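### 3.2 Produce and tray

Trials at the Bedmont site used mixed fresh and dried produce of unequal size, together with one shallow wooden tray with a handle hole at each end. Of the 336 placements logged, 94 involved dried jujubes.
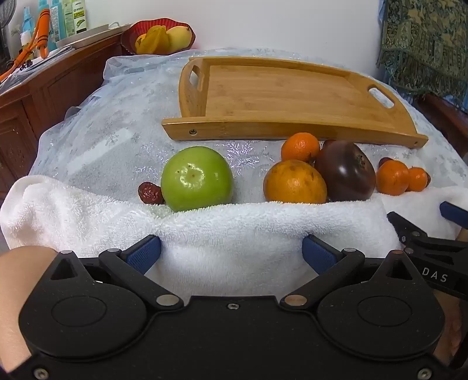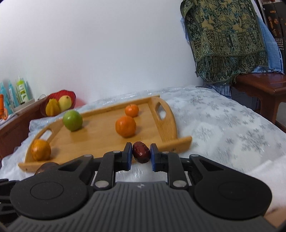

**Figure 12.** Green apple, orange citrus fruit, dried jujubes and the wooden tray, on the snowflake-patterned cloth. The red bowl behind held star fruit and mango in both views.

Why were the jujubes scored separately from the other fruit? Their wrinkled skin and low mass gave them a resting behavior unlike that of the round fruit, and pooling the two groups would have hidden the difference in settling time.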